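A visit to the sisters' house at Mallel

I had wanted to see the archive at Mallel ever since I read that the teaching sisters there kept a file on every woman who ever joined them. I don't mean only the superiors and the headmistresses. The cooks are in it, and the infirmarians, and the sister who ran the laundry for most of her life. My great-aunt was one of them, and I went on the open day with her name on a slip of paper in my coat pocket and not much idea of what I would find.

Ketsara Thongsuk, the archivist, met us in the hall and took us round in two groups. She has been working through the files for years and talks about the sisters as if she had just left them in the next room. The community numbered 163 at its largest, and there are 272 personal files altogether, each in a grey folder tied with tape. Inside you might find a baptismal certificate, a letter from the parish priest, a list of postings, and then (my favourite part) the obituary that was read aloud at supper after a sister's funeral and copied out for the other houses.

We had coffee first in the kitchen and I got talking to a couple from Titar who were looking for a sister Mäkelä, a Finnish convert who taught music.

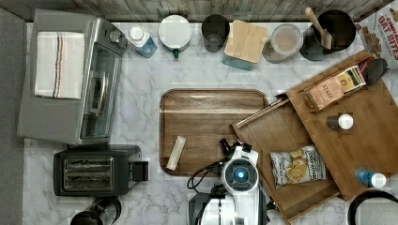
The kitchen counter, with the toaster and toaster oven.

They found her, too! She had come to the order at thirty, very late for those days, and her obituary says that she "never mastered the English th and never minded being laughed at for it". She taught piano for most of her working life, and the folder holds a programme from a school concert with her corrections in pencil all over it. The couple read it standing up, both at once, passing the pages back and forth, and I don't think they heard a word of the tour for the next quarter of an hour.

The chapel is smaller than I expected and beautifully plain. The stalls are oak, and the place cards from the last full community are still in their brass holders. After that came the old schoolroom, where the registers are laid out on the desks, open at different years. You are allowed to turn the pages yourself, which I loved. Names, fathers' trades, fees paid and fees let off. The last of these is a long column in the hard years. 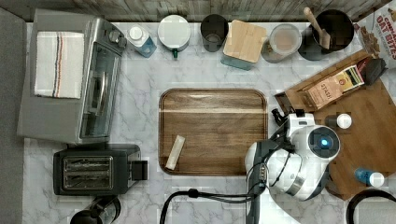 My great-aunt's folder was waiting on the reading room table when I got there. She was the fourth of nine, from a farm outside Pikanero, and she was the portress for 22 years, so anyone who rang the bell in all that time met her first. I knew that much from my mother. What I didn't know was that she had asked three times to be sent to teach abroad and been turned down each time, or that she kept a notebook of everyone who came to the door hungry and what they were given. Bread and dripping. Soup. Boots, once, "size large, from Father's cupboard, he does not know". I laughed out loud at that and had to say sorry to the whole table. 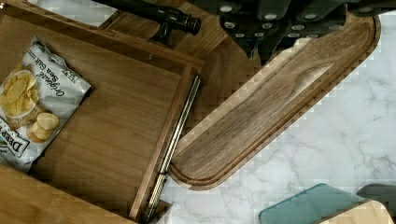

Her obituary runs to a page and a half. It says she was quick-tempered in the mornings and could tell every sister by her footsteps, and that in her last August she asked for her chair to be moved to where she could hear the bell. I copied the whole thing out by hand, and Ketsara kindly checked my reading of two words I couldn't manage.

If you have a relation who was in the order, write to the archive before you go, giving the name in religion if you know it, as the files are arranged that way. The family name will do if you don't, but it takes longer. Bring a pencil, as pens have to be left at the door. Copies can be ordered and are posted on afterwards. I am still waiting for mine, and I have already cleared a space for them on the shelf beside my mother's letters.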